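Chapter 11
Surfaces, Wear and Upkeep

Learning aims

By the end of this chapter students should be able to:
describe how a surface changes with use and with age;
tell the difference between soiling, staining and wear;
read and complete a simple condition record;
choose a suitable first method of cleaning and say when to stop.

Key terms: finish, nap, soiling, staining, abrasion, recess, rim, test patch, condition record

11.1 Introduction

Every object that is handled, sat upon, walked over or stored will change at its surface before it changes anywhere else. The inner parts of a chair may remain sound for decades while its arms grow shiny and its seat loses colour. A painted door may hang perfectly well although the paint beside the handle has thinned to the primer. For those who look after buildings and their contents, the surface is therefore the first source of evidence.

The earlier chapters of this book dealt with materials as they leave the maker. This chapter considers them in use. It covers fabrics, painted and varnished timber, plastics and the commoner metals, and it assumes that the student has completed the practical work on fibres in Chapter 9. Stone and brick are treated separately in Chapter 14.

11.2 Three kinds of change

Soiling is matter that rests on a surface or is lightly held by it. Household dust, soot and dried mud are all examples. Most soiling can be removed by dry methods, and these should always be tried first.

Staining occurs when a substance passes into the material and alters its colour. Tea on an unsealed worktop is a familiar case. A stain may be reduced by treatment, but the treatment often affects the material around it, and a pale ring is sometimes more noticeable than the original mark.

Wear is the loss of material itself. It cannot be cleaned away, and attempts to do so will generally make it worse. The nap of a cloth may be rubbed flat, a varnish may be worn through, or a plated metal may show the base metal beneath.

The three are seldom found alone. A stair carpet in a busy building will normally show all of them within the width of a single tread — soiling at the back, staining in the middle and wear along the nosing.

11.3 Variation in tone

Students often take any darker area for dirt. This is a mistake. A change of tone may be part of the design, or it may result from fading elsewhere, from an earlier repair or from pressure on the pile. The shape of the darker area, the nature of its edges and its position on the object should all be noted before a cause is suggested. Hollows need particular attention, as their sides and base may differ from the surface around them.

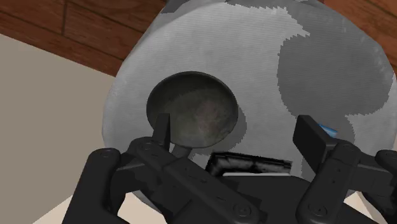 Figure 11.1 Rounded form with mottled light and dark grey surface and a dark circular recess. Computer-generated image.

A record of tone should use plain words. 'Light grey with two darker patches' is of more use to a later reader than 'discoloured', which states an opinion and gives no detail. Where the cause is not known, the record should say so.

11.4 The condition record

A condition record is a short written account of an object on a given day. The form used throughout this book is the Welstead sheet, which has four parts: identity, material, present state and action taken. A blank copy is printed on page 121 and may be reproduced for class use.

The value of the sheet lies in repetition. In the Jamer House exercise, which students will meet in section 11.7, 63 items of furniture were recorded each December over several years. No single sheet from that series is remarkable. Read in order, however, they show that the chairs nearest the south windows faded well before the others, and that the loss slowed once blinds had been fitted.

11.5 Choosing a first method

The general rule is to begin with the mildest method and to proceed only if it fails. A soft brush comes before a damp cloth, and a damp cloth before any cleaning agent. Each new method must be tried on a test patch in a place that is not normally seen, and the patch must be allowed to dry fully before it is judged.

Work should stop at once if colour transfers to the cloth, if fibres lift or if the finish becomes cloudy. The reason for stopping should be entered on the sheet.

Before you read on

1. Choose one object in the room in which you are working. Record its present state in no more than four sentences, without using the words 'clean', 'dirty', 'good' or 'poor'.

2. Exchange records with another student. Underline any statement that gives a cause, and discuss whether the evidence supports it.

3. Keep your record. It will be needed for the exercise at the end of section 11.7.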